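Bench arms coming in for packing, what happens to my hours?

Posted in Work and Workplace, Mar 24, 2026
18 replies hidden, showing the ones marked useful

Posted by Rutuline

I work in the training and demo room for a firm that sells picking and packing equipment. Before that I was on the packing floor at the same place, doing salad and veg by hand, and I still do four shifts a month down there. Management have now told us that two-arm cells like the ones we run upstairs are going onto the floor. There will be one to start with, on leafy veg into resealable bags, and more if it goes well.

The room I look after has a cell on a marble-patterned table with flowery wallpaper on three sides. I set the table, somebody else runs the arms, and I reset it for the next go. It is mostly bags, trays and produce, with odds and ends put round them.
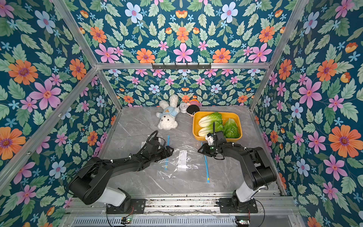
Bag flat between the grippers, napa cabbage and lettuce in the yellow tray behind.

On the floor my target is 133 bags an hour, and pay above that is a bonus. The letter says people moved to "cell support" will be on flat pay with no bonus. It also says support staff will refill trays, clear faults and check seals. It doesn't say how many cells each person looks after, or whether we keep our break pattern, which at the moment follows the line stopping.

I have three things I'd like to know. Can they take the bonus away just by giving the job a new name? Is cell support any easier on the hands and shoulders than packing? And has anyone been through this and ended up with fewer hours? I'm not against the machines. I'd just like to know what to ask for at the meeting, because they want our comments before the end of March.

Posted by Hilodau

I can tell you how it went at our place, which is bagged herbs and leaves with 702 people over two sites. It may not match yours.

Hours first. Mine stayed the same. Agency shifts were cut, so the people who felt it were the ones who weren't in the meeting. If you have agency staff, ask about them by name of shift.

The work changed more than I expected. Packing is the same movement all day and you feel it in the thumbs and wrists. With the cell you are walking, lifting crates and then standing waiting. My wrists got better and my feet got worse. Ask for a mat and a perch stool now, before the floor layout is fixed. We asked afterwards and it took months to get the stools.

Open bags are where most of my time goes. Rigid tubs are simple enough. A floppy bag with a zip has to be held so it stays open, the leaves have to go in without catching in the strip, and then it wants closing properly along its whole length.

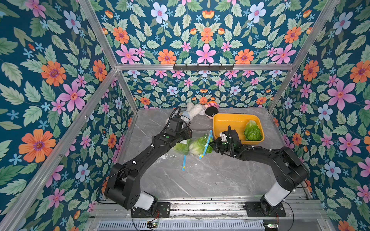

So when they say you will "check seals", get them to write down what that means. At first ours meant looking at every bag by eye and re-pressing any that had a gap, which was hand packing with an extra step and no bonus. It was changed to a sample check after the supervisors saw the figures.

On faults, find out who is allowed to reach in. We have a rule that the arms are stopped and locked off before a hand goes near them, and it takes a minute or two each time. Those minutes must not be counted against you. In our first weeks they were, and people started skipping the lock-off to keep up. Put that one at the top of your list.

On breaks, we lost the natural stops. We now have fixed times with a relief person, and the agreement says the cell stands idle if there's no relief. It has stood idle more than once.

Posted by Ladefoged

They can do what they like, it's their business. Ours brought in a palletiser and I got moved to goods in. Same money, colder. Join a union if you haven't.

Posted by Tenunness

Just on the bonus, as a former rep and not a lawyer.

Whether they can drop it depends on what your contract says and on how long it has been paid. If it is written in as part of your pay, they would normally need your agreement to change it. If it is called discretionary it is harder to argue, but years of regular payment can still count for something. Dig out your original contract and any letter about the bonus, plus a year of payslips. Work out your average over the year and take that figure in with you. Where I was, it came to 700 pounds a year for a typical packer, and we got most of it moved into basic pay.

Don't sign the new job description on the day. Ask for it in writing and ask for time. Also ask whether there is a trial period and whether you can go back to hand packing at the end of it on your old terms. Ours was twelve weeks.

One more thing. You already know how to set up one of these tables and the rest of the floor doesn't. If they want you to train the others, that is a separate duty and should be paid as one. Ring Acas if you get stuck, the call is free of any commitment.

Posted by Rutuline

Thanks. I've found the contract and the bonus is in section two with no mention of discretionary. Will ask about lock-off time and the stools as well.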